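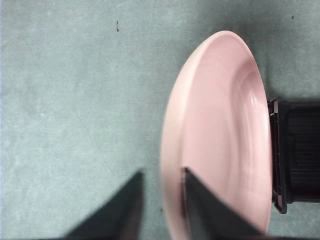
4. Ballot length and the audience prize

4.1 Voting rules at the two festivals

The Zullside and Gistotov festivals both give an audience prize for best feature, and both let any ticket holder vote. They differ in how the vote is taken. At Zullside, each person leaving a screening gets a paper slip and scores that one film from one to five. The winner is the film with the highest mean score, provided at least 60 slips were returned. At Gistotov, voters get one ballot for the whole festival and rank up to nine films in order. Films left off the ballot receive no points.

The Zullside rule favors films that please the people who chose to see them. A small documentary with a loyal crowd can beat a large opening-night drama, and in two of the years we studied it did. The Gistotov rule depends much more on how many people saw each film. A feature shown once in the smallest room starts well behind, whatever its viewers thought of it.

4.2 Data

We used the returned slips and ballots for 14 features that played at both festivals in the same season. Zullside kept its slips in full. Gistotov had thrown out part of its older material, so for that festival we worked from roughly 400 ballots which Beathag Tosh had copied by hand before they were discarded. We checked her totals against the printed results and found the same winner each time. Lower places did not always match, and we do not rely on any position below fifth.

Ballots with the same film listed twice were kept, counting only the higher place. Blank slips were dropped. Slips with two scores circled were dropped as well – Huet (this volume) keeps them and takes the midpoint, but the change made no difference to the order of the leading films.

4.3 Results

The two rules picked different winners in most seasons. Where they agreed, the winning film had been given an evening slot in a large room at both festivals. Comedies did better at Gistotov than at Zullside. We had expected the reverse, as comedies tend to draw high scores straight after a screening. One possible reading is that voters who fill in a ballot at the end of the week remember the films they talked about with others, and that these were more often the lighter ones. The ballots alone cannot settle this.

Figure 3. Pink plate on a gray-green surface.

Running order also seemed to matter at Gistotov. Films shown in the last two days appeared on more ballots than films of similar audience size shown earlier. No such pattern was found at Zullside, where the vote is taken at the door.

4.4 Limits

Fourteen features is a small set, and both festivals choose from much the same pool of distributors. We have no record of how many films each Gistotov voter attended, so a short ballot may mean a short visit or a strict judge. The MacKinnon survey, discussed in Section 5, asked this question directly in May and gives a partial answer.

Correspondence: Flora Leckie, Pollent | © 2026 the authors | Back to top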